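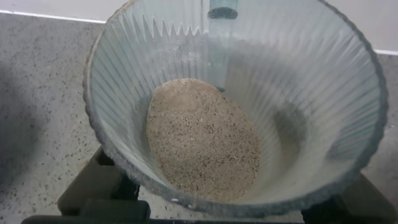 The Case for Bringing Too Much Food
Dec 8, 2018

I love a potluck. I love it more than any restaurant I've been to, and I include the good ones. Give me a church hall or a back yard, a folding table with a paper cloth on it, and 23 people who didn't talk to each other beforehand, and I'm happy for the whole evening.

People complain about the lack of planning. Last August our street had one with four potato salads, and my neighbor Ayman Ait Brahim thought it was a disaster. I thought it was the best part of the night! When else do you get to taste four potato salads side by side? One had mustard seeds, one had so much dill it was nearly green, and his own had olives and a little preserved lemon, and I went back for that one until it was gone. I've made it 13 times since (I still don't get the lemon right).

A dinner party has a host, and the host is tired. You can feel it by dessert. At a potluck the work is spread so thin that everyone gets to sit down, and the shy guests have something to talk about, namely what's in the dish they carried over. I've learned more about the families on my block from asking "what's in this?" than I did in nine years of waving from the driveway.

Sign-up sheets, though — I'd drop them. I know they're meant kindly. But once you assign a person "side dish, serves eight," you get a side dish that serves eight, bought on the way over. Leave them alone and they'll make the thing their aunt makes, in an amount that makes no sense, and they'll stand near it all night hoping you try some.

So try some. Take a small spoonful of everything, even the gelatin one, and ask for the recipe if you mean it. And bring more than you think you should, in something with a lid, so there's plenty to send home with whoever stays to fold the chairs.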